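Against the capsule kitchen

Every August my feeds fill up with people throwing out their kitchens. They have read something, or watched something, and they come away convinced that a household of adults can live on 12 objects and a good knife. This year it was the Jikdale method, which a coworker of mine, Yetunde Lawal, followed over a long weekend and then talked about until Tuesday lunch, when I finally asked her to send me the link.

I read the whole thing. It took most of an evening. I have questions.

The idea, if you've been spared it, is that you put everything you own for cooking and eating into boxes, live out of the boxes for five weeks, and give away whatever is still packed at the end. What you took out is your "true kitchen." The writer claims most homes hold 1070 separate kitchen items, counting each fork. I would love to know where that number comes from. There's no source. It has the look of a number picked because it isn't round.

But let's say it's right. So what? A fork takes up the space of a fork. I have never lain awake over the ninth one.

The five weeks bother me more. Five weeks in August will tell you that you don't need a roasting pan, a soup pot or a gravy boat. Try it again starting the first of November. I put this to Yetunde and she said you could borrow a roasting pan. From whom? From the neighbors who haven't done the method yet, I suppose, and heaven help the street when they do.

I'm not defending clutter. My mother's cousin Jean Cairns had a drawer you could open exactly two inches, and for years she got the potato peeler out of it with a fork (one of the many). When she moved we found three more peelers at the back. So I understand that there is such a thing as too much. I just don't believe a stranger with a newsletter can tell me where it starts, and I notice that the newsletter sells boxes.

It also sells plates. This is where my patience went. Having given away your plates, you are invited to buy the Masson set, which is two plates, two bowls and two cups in a color called Fog. I looked up the price and closed the tab. Two plates! Do these people never have anyone over? Do they wash up between the salad and the chicken while the guests look at the wall? 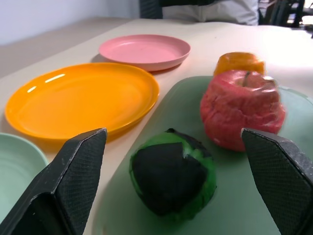 A mint-green plate. Not a color in the Masson range.

Plates are the last thing I would cut, because a plate is hardly ever only for dinner. It goes under the plant that leaks. It covers the bowl when the plastic wrap has run out, which it always has. I've carried cookies to the neighbors on one and waited a month to get it back, and I've had one sit on the counter all winter collecting keys. None of that counts as use under the method, by the way. Rule two says an item is used when it is used "for its purpose." I've read that rule several times and I still don't know who decides the purpose.

A friend from my old job, Pascal Lacroix, thinks I'm being unfair. He did a version of this when he moved into a smaller place and he says he's happier. I believe him. I also think he'd be happier in a smaller place with less rent whether or not he had kept his cake pans, and I told him so, and he said I always do this. Maybe I do. But he went from a long commute to a short one in the same month, and when somebody changes that much at once I don't see how the cake pans get the credit.

And he bought a springform pan again in the spring. I was there, he was making a cheesecake. That makes one pan given away and one pan bought, and I'd like to see that column in the method's arithmetic.

There is one piece of the advice I tried, to be fair to it. You're told to take everything out of a single cabinet, wipe the shelf, and put things back with the ones you reach for in front. That works fine. It took me an hour, I found the lid to the blue saucepan, and I threw out a jar of something that may have been allspice. My grandmother called this cleaning the cabinet and she didn't charge for it.

Yetunde, meanwhile, is down to one box. She says it's mostly muffin tins and that she doesn't miss them. I've asked her to hold on to the box until January before it goes anywhere, and she's agreed, though I suspect only to stop me asking. If she still doesn't want the tins by then, I'll take them. Mine have rust in the corners.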